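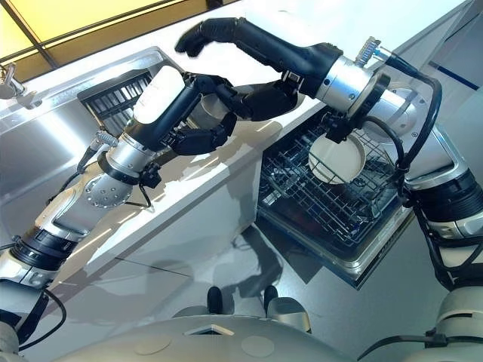 Hitden Kitchen Service: Your Questions

What does Hitden do in my kitchen?
It works at the sink and the dishwasher with both hands, handling cups and plates at its own steady pace. We do ask that you scrape the pans yourself – we're sorry, and we're working on it!

How long does setup take?
Usually 2 visits. Miroslava Zhuravel, who runs our home visits, likes to come on a Saturday, when folks have time to sit down and ask her things.

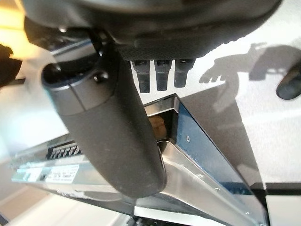 Will it fit my dishwasher?
Most likely, yes. Send us the make and model before you book and we'll gladly check it against our list, which has 56 models on it so far.

Can I cancel?
Of course you can. Let us know 5 days ahead and your $200 deposit comes right back to you – no hard feelings at all.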